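**Wanted: dance hosts and two door people, Cervantes Hall**

We run a weekly social dance in a room with a good floor and a bad parking lot. The floor is 52 feet long, sprung, and older than most of the regulars. The evening is ballroom, swing and Latin in whatever order the DJ feels like, plus one line dance per hour, by treaty.

We need more people who will ask other people to dance. At present we have a healthy supply of dancers who stand by the water cooler waiting to be asked, and a smaller group who do all the asking and go home with sore feet.

## Dance hosts (7 places)

Hosts come free, get a name badge, and dance with whoever is sitting down. You do not have to be brilliant. You do have to:

- lead or follow a passable foxtrot, waltz, rumba, cha-cha and East Coast swing (both roles is a plus and will make you very popular)
- dance with the beginners as if you had chosen to
- change partners every song, including when the song is a tango and your partner is excellent
- keep your teaching to yourself on the floor unless somebody asks for it

That last one has ended more hosting careers than bad knees. If you feel a correction coming on, go get a cookie.

Shoes with suede or smooth leather soles, please. No black rubber. The floor was refinished in April with a product called Flatine, which took 1185 dollars out of the shoe-swap money, and we would like to get a few years out of it. 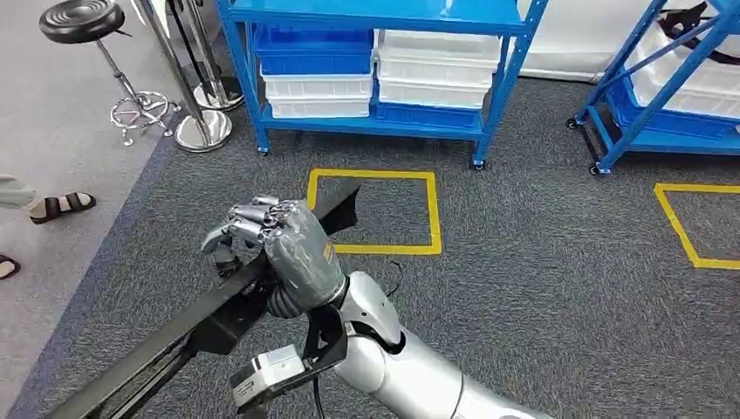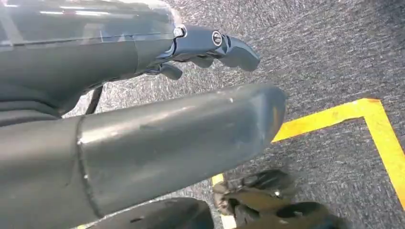 *Hands and forearms, two views.*

## Door people (2 places)

The door job is sitting at a card table, taking admission, stamping hands, and telling newcomers where the coat room is. You will also be told, most weeks, that the music is too loud and that it is too quiet. Write both down.

Door people work the first half of the evening and dance the second half free. You should be able to make change without a phone. We do have a card reader, a Breltar, and it works when it is plugged in and spoken to kindly.

## When and how long

Doors open at 7, with a beginner lesson first and open dancing after. Hosts should be there for the end of the lesson, when the new people are looking at the exit. We ask for two evenings a month, and you can swap with another host if you find the swap yourself. A text to the group at the last minute saying "can anyone cover" counts as not finding it.

There is no pay. There is free admission, the cookies, and one guest pass a month, which you may give to the person you have been promising to bring for years.

## Trying out

Tryouts are held during a regular dance, so wear what you would normally wear. You will dance 8 songs with 8 different people. Some of them will be good, one will be your author, and one will be Floso, our DJ, who leads everything as a polka. We are mostly watching to see whether your partners come back smiling. Fancy footwork will be noticed and politely ignored.

Couples may apply together but will be split up on arrival.

To put your name in, leave a note at the door for Nobuhle Du Plessis with your phone number, the dances you know, the role you dance, and the evenings you can't do. If your handwriting is bad, print. She will call you back herself, usually while driving home from work — hands-free, she says — so expect to repeat things.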